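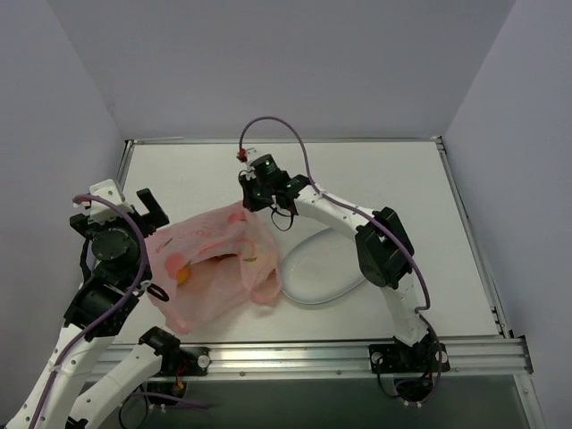 How often do the cables on a small two-arm cell need looking at? Before every session, with a proper check of the ties and connectors once a week, and again any time an arm has been taken off its rail.

That's the routine we've settled into at Grikora, anyway, and after the week we've just had I'm sticking to it! Regular readers will know the Demen cell has been back in bits. We wanted both arms sitting a little further apart on the front rail, so off they came, bases and all, and back on they went with the knobs done up by hand and then checked again by Maiara Marinho, who has stronger fingers than I do and isn't shy about saying so.

The purple cables were the fiddly part. Each one has to leave its connector up by the gripper with enough slack for the wrist to turn all the way round, but it can't hang so low that it sweeps across the work surface. My first go was far too tight (I'd been tidy, which is a bad habit of mine) and the right wrist tugged at its plug whenever it reached for the back corner. Maiara undid the lot and gave it a big high loop over the gripper, then took it down along the forearm. It looks a bit daft from the side. It also hasn't pulled out since.

We've kept the test things simple: a white oval plate and a crinkly pink plastic bag. The bag is the one I like. A gripper that's even slightly out of line will close on a plate rim and get away with it, but ask it to pinch the top of a bag and lift and you find out very quickly how well the fingers meet. We ran 30 lifts on the right arm after the refit and it missed five, all of them early on, before Maiara noticed one finger screw wanted another quarter turn.

A few bits of news while I'm at it. The cell now has a log sheet, which lives on the hook by the door, so please write down anything you loosen, even if you tighten it again straight away. Nogueira are sending us spare cable ties and a set of base knobs. The new side panels came from Zalolel at 830 mm, and yes, they fit, so I can stop losing sleep over my tape measure.

The left arm gets its own run of lifts next, once I've redone the tie on its forearm. After that we leave the bases alone until December, when everything comes off for a clean and new grease. If you fancy helping with that one, bring old clothes and find me or Maiara at the bench.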